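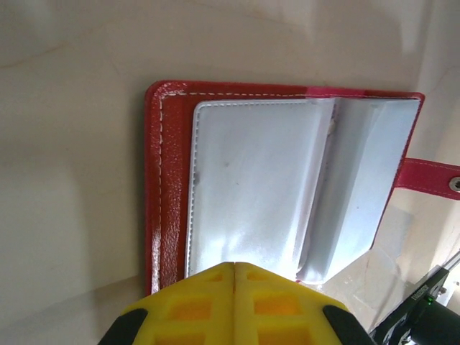 I've known Emlyn Hopkin since she ran the mending table at the Adside market, and she has always had opinions about small things. Bags, purses, tins, the drawer by the back door. So when she started going round to people's houses to sort out their little stuff (her words) I knew I'd end up writing about it sooner or later. We began with card holders, my fault entirely, as I have a weakness for them. Emlyn says you can learn plenty from one opened out like the red one, with its white stitching and its snap strap flung out to the side and the plastic sleeves rising up by the binding instead of lying down. "Look at the sleeves first," she said. "Everyone looks at the cover. The cover's nearly always fine!"

She likes faux leather, by the way, and won't hear a word against it. "You can wipe it with a damp cloth. My mother had a real leather one and it was like owning a horse."

What goes in the sleeves is where we fell out, a bit. I keep loyalty cards. I keep them for shops that have closed, for a café in Kemeys that I went to twice, and for a library I can't get to any more. Emlyn had me tip the lot out on her kitchen table and there were 27 of them. She didn't tell me off. She made two heaps and asked me which cards I'd touched since December, and my heap for that was four.

"I'm not strict," she said when I complained. "If you love the café, keep the café. But put it at the back, and then don't stuff another one in on top of it. It's when they go in two to a sleeve that the plastic starts pulling."

The smudges on old sleeves, she told me, come off with a drop of washing-up liquid on a cotton bud, and then you leave the holder standing open like a birthday card until the next morning. Don't put it on the radiator. I have done this with mine now and it's come up quite well, apart from one page that was past saving.

Nii Tsikata joined us for the second pot of tea. He and Emlyn share the work these days – she does the bags and wallets, he does what he calls the odds and ends, and that covers everything from pliers to paracetamol. He used to pack orders for Sedosell, 300 parcels on a busy day, and he says that's where he got into the habit of laying every single thing out before deciding where any of it lives.

"People want to buy the boxes first," he said. "They go out and get 15 little boxes, all matching, and then they come home and nothing fits. Get it out on the table. All of it. Leave the snacks in, if there are snacks, there are always snacks." 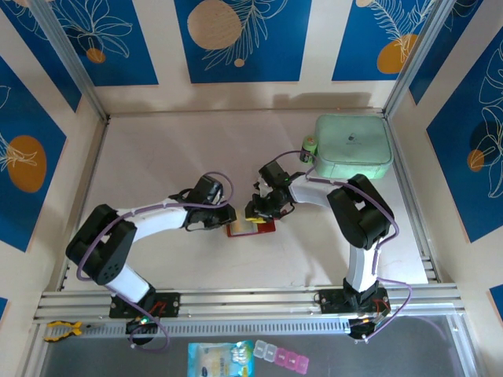

Pouch, pliers, pill organiser and a snack packet, all out where they can be seen.

I asked him about pill organisers, as my dad has just started with one and hates it. Nii is a big fan of the see-through sort. "You want to see whether you've had Tuesday," he said. He doesn't hold with using them for beads or screws, though, at least not in a house where somebody is also using one for tablets. Emlyn does exactly that with her press studs and went rather quiet.

Padded pouches got a long discussion. Emlyn would have one for every charger in the house if you let her. Nii thinks one is plenty, and that it should be a colour you'd notice at the bottom of a rucksack. "Mint green, yellow, anything. Not black. I've lost three black ones and I'm fairly sure they're all in the same bag." Batteries he wants kept on their own, away from coins and keys, and as for tools, he lets people have one pair of pliers indoors and the rest go to the shed.

Did they ever disagree in front of a customer, I wondered? They looked at each other. There was a lady at Mikgate, Emlyn said, who wanted to keep nine purses, and Nii had been all for it, one for each of her sisters' old photographs. "And he was right," she said. "They're in a shoebox with a ribbon round. I'd have had her down to two."

"Three," said Nii.

They're taking bookings again from the summer, mornings only, and they'd like you to have cleared the kitchen table before they arrive. Tea is appreciated. Emlyn has it with no sugar, Nii has it with two and will accept toast.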